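Home | News | Business | Community | Sport | Classifieds

Jondside shop keeps its folding cell running with a weekly finger check

By Lesego Mokgethi
September

A clothing reuse business in Jondside has settled on a fixed maintenance routine for the two-armed robot cell that folds its children's wear, after a run of dropped garments over the winter was traced to worn fingertips and a wrist camera that had shifted in its bracket.

Zemex sorts and repacks second-hand clothing for charity shops and school uniform pools. The cell was put in at the Dranerwood Road premises last year and handles small tops, shorts and two-piece sets. Adult sizes and anything with a zip are still folded by hand at the benches.

Babar Malik, who looks after the machine, said most of the trouble came down to small things that had been left too long.

"The fingers wear on the inside face, right at the tip, and you can't really see it from where you stand," Mr Malik said. "It will still pick up a towel. Then you give it a thin hem and it closes on nothing."

The routine starts at 7 am, before the sorting crew arrives. With the arms parked and the power isolated, Mr Malik wipes down each finger with a lint-free cloth, feels along the gripping edge for a burr or a rounded spot, and checks that the pair on each side meets evenly at the tip. He does this by closing the fingers on a strip of receipt paper and tugging. If the paper slides out on one side, the finger is loosened, squared up and tightened again.

Fingers that can't be squared up are replaced in pairs. Zemex has gone through 2 pairs since the routine came in. Before that, staff had been swapping single fingers as they failed, which left a new one closing against an old one and made the grip worse.

The cameras are next. There is one on each arm, close to the gripper, and a knock from a coat hanger or the edge of a tub is enough to move it. Mr Malik has drawn a line in paint marker across each bracket and camera body so he can tell at a glance if one has turned. Lenses get a puff of air and a dry wipe. Lint is the main problem, and fleece is the worst for it.

Cables are checked by hand along their full length, with each plug pressed home. A connector that had worked partly loose took the left arm out for most of a morning in July, and the fault message pointed to the motor.

The last part of the check is a test on real clothing. The shop keeps a few sets aside for the purpose, chosen because they give the grippers something awkward to deal with: ribbed waistbands, armholes with contrasting trim, printed fronts that are stiffer than the cloth around them. The arms are run at reduced speed and have to take hold of a hem and lift an edge.
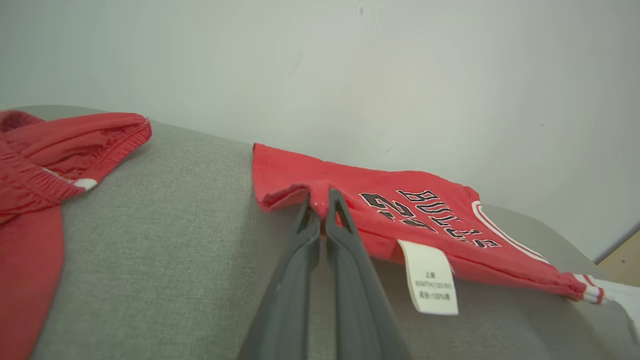
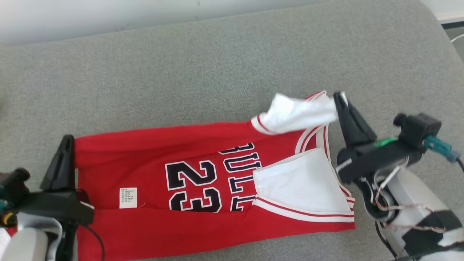 A missed pick during the test means going back to the fingers first and the cameras second. If both are in order, the cell is recalibrated, a job that takes up the rest of the hour and pushes the morning's work back to the benches.

Care labels get their own line on the check sheet. A label sewn into the hem can end up between the fingers with only a little cloth, and the garment then swings from the label when it is lifted. Mr Malik runs at least one labelled hem each week and changes the approach height if the grip lands too shallow.

The surface under the clothes has also been changed. The cell first worked over a hard laminate top, and the fingertips chipped whenever they came down a touch low. A padded surface gives a little under the fingers and also stops light fabrics from sliding when an arm pulls at them. It has to be vacuumed, and it sags in time, so its height is measured at the corners and the middle as part of the monthly service.

Floor supervisor Keabetswe Shabalala said the difference showed up in the reject tub, where garments go when the cell gives up on them.

In the month before the routine began, 457 items went into the tub. Last month it was 161, with the same hours worked.

"We were folding the tub by hand at the end of every shift and people were getting pretty sick of it," Ms Shabalala said. "Now we do it once and go home."

She said not every reject was the fault of the machine. Sets that come in knotted together or inside out are still beyond it, and sorters have been asked to separate tops from shorts before anything is sent through.

Parts are supplied by Van Rooij, which also carries out the yearly inspection. Themba Matlala, a service technician with the company, said he had suggested the weekly interval after looking over the first set of worn fingers. The supplier's own schedule had called for a check every 1,000 cycles, but the shop had no simple way of keeping track of the count and the check was being missed.

"Once a week, same time, same person is easier to stick to," Mr Matlala said. "They may be doing it a bit more often than they need to. I'd sooner see that."

He has asked Zemex to hold on to its old fingers, labelled with the date they came off, so the wear can be compared at the next inspection. A biscuit tin beside the cell is being used for this.

A second person is being trained to cover the check when Mr Malik is on leave. Tumelo Visser, who works on the sorting floor, has done it under supervision several times and will take it over for two weeks next month. She said the paper strip took some getting used to.

"You have to pull it straight. If you pull on an angle it tears and tells you nothing," Ms Visser said.

Zemex is also looking at a spare wrist assembly, kept ready with its camera already fitted, so that a damaged one could be swapped out and repaired on the bench while the cell keeps working. A decision on that is expected once the cost of the next service is known.

The Dranerwood Road drop-off point stays open during the morning checks. Clothing should be clean, dry and bagged.

Recent items
Uniform pool seeks winter jackets in junior sizes
Dranerwood Road footpath repairs to start at northern end
Jondside library extends evening hours
Repair café looking for people who can sew
Kerbside collection dates change for two streets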